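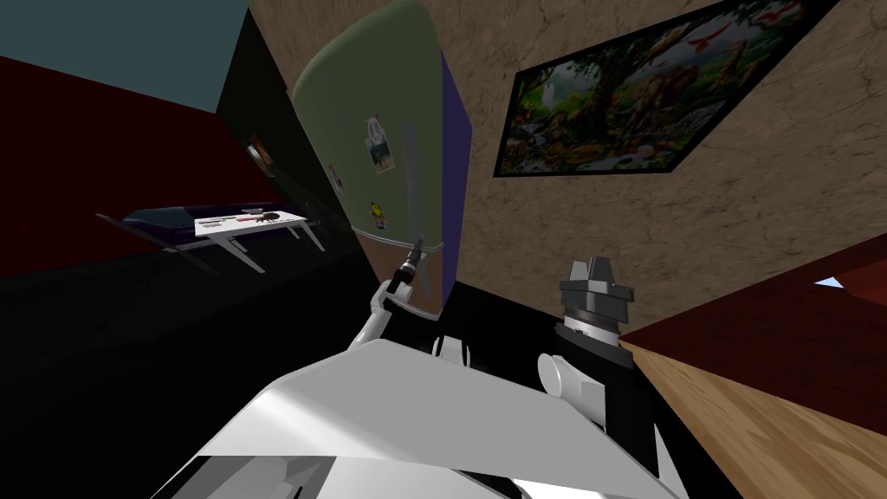 Mehrangiz Shokri

Ticket 1944, fridge task, head view. Left gripper stops just short of the handle and the planner returns "goal unreachable". Repeats on 48 of 100 seeds, all with the torso pitched.

Checked the Retden handle detector first. Its pose is fine in the world frame. The fault is in the Skeswood bridge – it applies the head tilt twice, so the grasp target lands inside the door and the collision check rejects it.

Workaround: set tilt_source to 2 and restart the planner node. Right arm is unaffected, leave it in its rest pose.

Patch is in review. Keeping this open until the Grutness kitchens have been rerun.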